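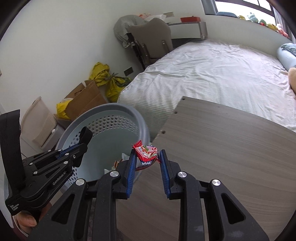
I have spent most of this year trying to get a robot to tidy a bedroom, and I've done nearly all of it in my own bedroom, with evenings at the Graken workshop whenever something needed drilling or I needed a bigger table. The part I enjoy most is teaching it to pick things up. You hold the gripper yourself, you do the job the way you'd want the robot to do it, and later the arm gets to learn from your recordings. Candy wrappers are my favorite thing to practice on. A little red one with twisted ends, like the one between those blue ridged pads, gives you almost nothing to hold, and you have to come in slowly and catch it near the tips of the fingers. Squeeze too early and you get air!

The project is called Tatetti, and it started with a much dumber plan. I was going to buy an arm. I priced a nice one at 2,495 dollars, looked at it every night for a month, and then found the parts list for a kit called the Fjeld (six joints, printed links, hobby motors) that came to 529 dollars before shipping. It went together over a couple of weekends, mostly because I put the elbow on backward and had to take the whole forearm apart again. I still love it. It hums when it holds still and it can't lift a full coffee mug, but a sock is fine, and so is a wrapper.

What the kit doesn't give you is any idea of what to do with itself. My first attempt was typing in positions by hand: go here, close, lift, go there. That works great until the thing you want has moved an inch. So I switched to demonstrations, and my evenings changed completely. I put on a podcast, scatter small stuff over the bed and the floor, and pick it all up again. Then I scatter it again. My first 100 recordings were junk, because I was rushing and my wrist wobbled the whole way through (I watched them back and felt a little seasick). The next batch was better. I'm past 2,000 now and I can do it while thinking about dinner.

If you want to try this, use your real mess. I began with foam blocks on a clean table at Graken, and the arm got pretty good at foam blocks on a clean table. Then I brought it home and it went to pieces over a striped sheet. Every texture was news to it. Now I record with the bed made, the bed unmade, the blinds up, the blinds down, and one very gloomy set from October when the light was gone by five.

The next job is the mount. I want the arm on a rail from Ranberg so it can slide along the side of the bed, and the bracket they sell doesn't fit my motor plate, so I'm drilling my own. The first one came out crooked. The second is clamped up at the workshop right now and I'm going over after supper to finish it.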